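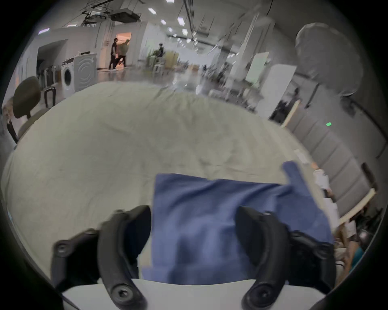 How often should you check the screws on a hand-held gripper?
At the start of every shift, and again whenever it has been dropped or lent out.

OK, so that's the question I get most, and I love it, because it takes us straight to the part of the job I enjoy! My notes for the next bit are long, so I'll go quickly.

Setup first. At Galenis we run one cloth-folding station, the Fatura table, and everything on it gets handled with the same two-finger gripper. Lay the sheet down before you touch the tool. Pull it from the corners, not the middle. You won't get every crease out and you don't need to, but a ridge under the garment will catch a fingertip, and then you're chasing a fault in the gripper that was never there.

(Pause. Ask who has done this. Hands always go up.)

Now the fingers. Close them slowly with nothing between them and look at the tips from straight above. They should come together evenly. If one gets there first, loosen its base screws a half turn, nudge it over, close again, then tighten. Go side to side, a little at a time – same as putting a wheel on a car. 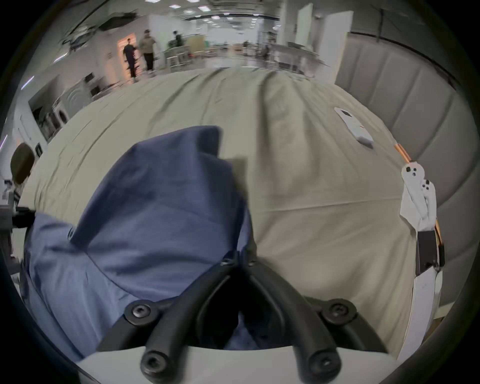 Then the pinch test, which is my favorite part of the morning. Pick up one fold of a shirt, lift it, hold it for 30 seconds, let go. Do it 40 times. Yes, 40! Thin cotton is the one to use, it tells you far more than a towel will. Watch for a slow slide toward the tips. On our station that has nearly always been lint on the fingers, and a damp cloth sorts it out.

Buttons deserve a slide of their own. Grip right on top of one and the fingers can't close on the fabric beside it, so move over and take a clean fold.

Wear next. We log every grip and swap the fingers at 2,000, both together. We used to change only the worse one. In January we had 2 days of crooked picks from a new finger working against an old one, and I spent most of that time blaming the cable.

(Skip the Drodolar slide if we're running late.)

Cables, quickly: move the fingers through their full travel and watch the slack the whole way. Tsoukalas clips are fine, just leave them loose enough to slide.

Spare fingers are on the front desk – come and bend one before the break.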